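Warum ich kleine Roboter lieber mag als große

Letzten Freitag war ich beim offenen Nachmittag von Jikix, und ja, ich bin viel zu lange geblieben! Ein Arm auf einem Holztisch, davor eine graue Legoplatte, fertig.

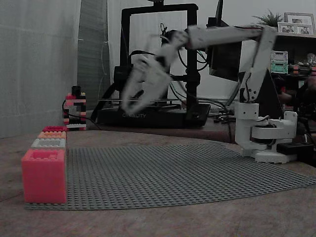 Der weiße Greifarm vor dem 3D-Drucker

Signe Baldursdóttir hat erklärt, ich habe vor allem gestarrt. Mir ist so ein Tischgerät lieber als jede Messehalle, weil man mit der Nase fast drankommt.

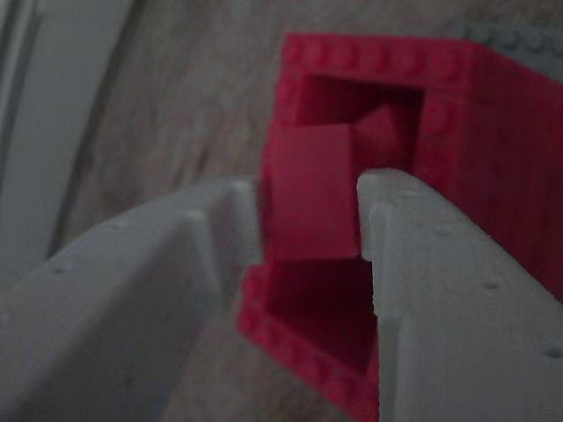
Und genau da liegt für mich der Reiz: Zwei Finger, ein Stein, und ich halte die Luft an. Mehr davon bitte, gern auch in Schulen!

Weitere Beiträge
Clollico: zu Besuch in der Werkstatt
Flestier im September
Zeyu Shi über billige Motoren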